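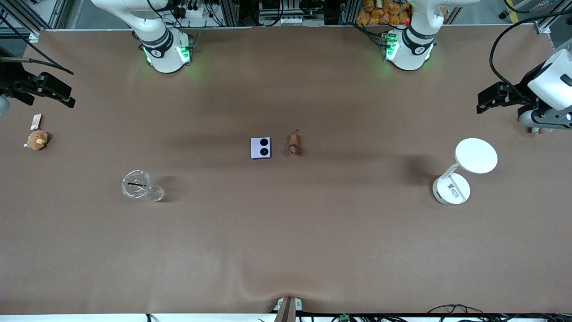

A plastic cup, a little brown animal and a small square gadget, waiting for a home.

Small Stuff FAQ

Hi, I'm Geetha Unnithan, and I write Bromdale, a site about living with too many little things (I have so many little things). I get the same questions over and over in my inbox, so I've put my answers in one place. Last tidied up December 2024.

What do you mean by "small stuff"?

Anything you can pick up with one hand that doesn't have an obvious place to go. Toy animals, plastic cups, little gadgets, single game pieces, the key to something. Big things are easier in a way, you trip over them and then you deal with them! Small stuff just migrates. A toy horse can live next to the toaster for a whole winter and everybody in the house will wipe around it.

Where do I even start?

With one clear surface. A table, a desk, a bit of floor if that's what you've got. I take out three or four things at a time and put them down with plenty of space between them, and then I look at them properly. If you tip out a whole drawer you'll go cross-eyed and put it all back, and I say that as a person who tipped out a whole drawer last October and ate dinner standing up for two days.

Plain brown or tan is my favorite color for a sorting surface, by the way. Clear plastic disappears on glass, and white gadgets disappear on a white counter.

Three things is nothing. I have hundreds!

I know, me too. When I did my own house I had around 900 bits and pieces, and I only know that because my niece insisted on keeping a tally on the back of an envelope. A few at a time really does get you there. I do a handful while the kettle boils and another handful after dinner. Put some music on.

Do I keep single plastic cups?

Depends on the cup. The sturdy ones are great for holding pens, or buttons, or for rinsing paintbrushes. The thin clear ones that come home from parties I'll keep for one more use at most. Hold it up to the window before you decide – if there's a crack running down the side, out it goes. If it's fine, wash it and put it with the other cups that same day. A cup lying on its side on a table is a cup that's going to roll off.

Check your local recycling rules too. Mine takes some clear cups and turns its nose up at others, and the number stamped on the bottom is what decides it.

What about toy animals?

Ah, the toy animals. I'm soft on these, so take my advice with a pinch of salt. I sort by size before I sort by kind, mostly because I can never tell what half of them are. Is it a dog? Is it a horse? My niece and I have had very long talks about this. Anything small enough to fit in your palm goes in one shallow box with no lid, and the kids can see straight away what's in there.

If you've only got one or two, skip the box. Give them a windowsill or the edge of a bookshelf and let them be an ornament. I've got a goat on my spice rack and I'm very fond of it.

How do I clean them?

Warm water, a drop of dish soap and an old toothbrush. Get into the legs, that's where the crumbs go. Dry them on a towel standing up if they'll stand. Don't soak anything fuzzy or anything with a hole in the bottom, or you'll be shaking water out of it for a week.

I found a little gadget and I have no idea what it does. Help?

This might be my most asked one! Small, square, pale, a couple of dark circles on the front, could be a speaker, could be a thing with buttons, who knows. My routine goes like this. Turn it over and look for a name or a model number. Look for a charging socket or a battery door. If there's a battery door, open it and make sure nothing has leaked in there. Then ask everyone in the house, and I mean show them the object, since a description over text gets you "oh yeah maybe" and nothing else.

If it's still a mystery after that, it goes in what I call the Toltance box.

What on earth is the Toltance box?

It's just a shoebox! Toltance was the brand of the shoes and the name stuck. Anything I can't identify goes in with a slip of paper saying where I found it, and it gets 14 days. If it's still in there at the end, electronics go to e-waste and the rest gets donated or tossed. I've only regretted one thing, and it was the remote for a ceiling fan.

Can I keep gadgets and toys in the same bin?

I wouldn't. Toys get thrown in, and gadgets don't like being thrown at. Also, if you have small children, anything with a button battery needs to be up high and behind something that shuts properly. I'm relaxed about nearly everything on this page but I'm not relaxed about that.

Do you label everything?

I used to. I went through a phase, there was a label on the label maker. Now I label only boxes I can't see into, and I write with a fat marker on masking tape. It peels off when I change my mind, which I do a lot.

What boxes do you use?

A mixed bag. The shallow trays are Rorkum, the smallest ones, and I like that they stack without sticking together. I've got a couple of old cookie tins for cables. Everything else is a cardboard box with the flaps cut off. Please don't go and buy a cartload of containers before you've sorted – I did that, and then I had to find somewhere to keep the containers.

My partner / kid / roommate keeps leaving things out on the table. What do I do?

Live with a little of it, is my answer. We have a landing tray by the door and anything that's been on the table overnight goes in it. It gets emptied on Sunday, in theory. If the same thing lands in the tray again and again it probably needs a closer home, so move its home. We moved the scissors three times before they stayed put.

Will you come and sort my house?

I'd love the nosing around, but no, I don't do house visits. The Krishnan guide (a free download, named after the cat) has my whole room by room order in it, and there's a checklist at the back you can print.

Can I send you a photo of my mystery thing?

Yes please! Use the contact form, one item per message, and put a coin next to it so I can tell how big it is. There are over 400 in the gallery already and readers are scarily good at naming them. I answer on weekends mostly, so give me a few days.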